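Test tube

A test tube is a narrow, finger-shaped vessel, open at the top and usually rounded at the bottom, used for holding, mixing and heating small amounts of material. It is one of the plainest pieces of laboratory ware and also one of the best loved, and many people who have not set foot in a science classroom since they were teenagers can still remember the small thrill of being handed a rack of them for the first time.

Shape and sizes

Most test tubes are longer than they are wide by a good margin, which makes them easy to hold near the top while the bottom sits in a flame or a water bath. The rounded bottom has no corners for solids to hide in, so it is fairly easy to rinse, and it spreads the stress of heating more evenly than a flat bottom would. The trade-off, as every student finds out sooner or later, is that the tube cannot stand up by itself and has to live in a rack, a beaker or somebody's hand.

Many open tubes have a slight lip or flare at the mouth, which helps with pouring and gives a clamp something to rest against. A larger and sturdier relative, generally called a boiling tube, is used when a liquid is likely to bubble up hard. Tubes made for growing bacteria, often called culture tubes, tend to have no lip at all so that a cap or a plug can slide on neatly.

Materials

Early tubes were made from ordinary soda-lime glass, which was cheap and pleasant to work but had a nasty habit of cracking when it was heated or cooled too quickly. Borosilicate glass, which expands much less with heat, gradually took over wherever a flame was involved. Plastic tubes came later and are now very common. They don't shatter when dropped, they weigh next to nothing, and many of them are thrown away after a single use, though they are no good over a burner.

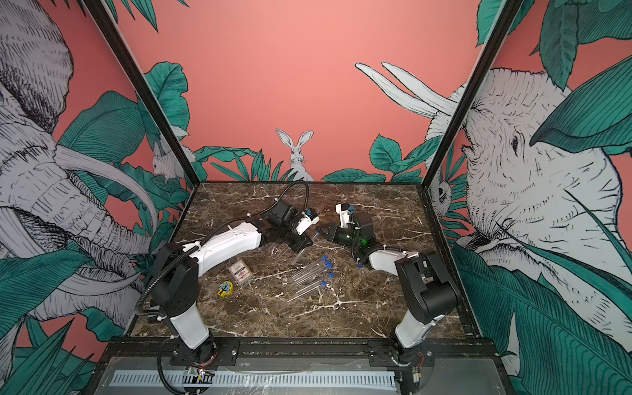
Closures have a history of their own, and a surprisingly homely one. Cork was the usual choice for a long time, followed by rubber stoppers, and in microbiology a twist of cotton wool did the job nicely by letting air through while keeping dust and stray germs out. Caps are now the familiar answer for many kinds of work, and clear glass tubes with blue caps, like the five lying side by side on the marble tabletop, will look ordinary enough to anyone who has spent time around a lab bench. Cap color has a fixed meaning in some fields, most notably blood collection, where it tells the staff which additive is inside. Elsewhere it may be nothing more than a maker's habit.

In teaching

School laboratories have always gone through test tubes at a great rate. In their handbook for teachers, The Patient Bench, Shahab Alipour and Firouzeh Nikzad describe the storeroom of the Grajales school in Ferkberg, which kept 1000 tubes in wooden drawers sorted by length and lost almost 20 of them every August during the yearly wash. The authors are gentle about breakage and a good deal sterner about brushes, which they say should be replaced before the wire tip pokes through the bristles and scratches the glass.

Outside the laboratory

Test tubes turn up in kitchens as spice holders and on windowsills as little vases for a single stem. Gardeners use them to root cuttings, and collectors of sand and seeds are fond of them too, usually with a cork and a handwritten label.

See also: Beaker, Boiling tube, Culture tube, Test tube rack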